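Week 3: When the arm takes over the picking

Welcome back, everyone, and thank you for the kind notes about last week's reading (I know it was a long one!). Today we stay with the Fagundes packing hall, where Paula Lungu ran the evening shift when the first picking arm came in one October.

Before the arm, a good picker handled up to 215 mixed items an hour by hand. Afterward the same people spent their time refilling bins, clearing jams and deciding what to do with odd shapes, and Paula says they went home less sore but more tired in the head. Please keep that in mind as you read Hrvoje Milošević's chapter on job grading, and bring one question about who should be paid for that new kind of attention.

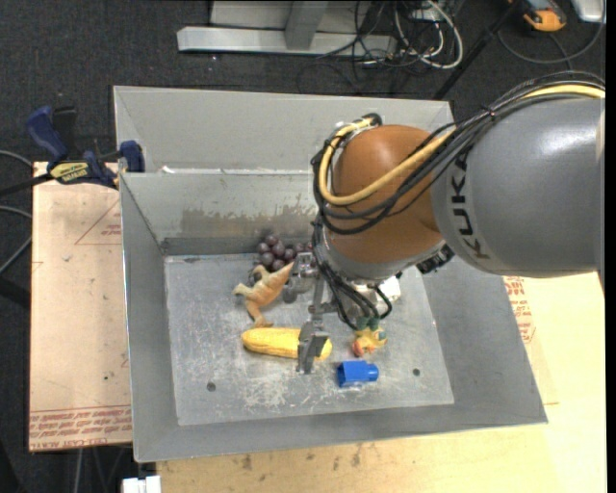
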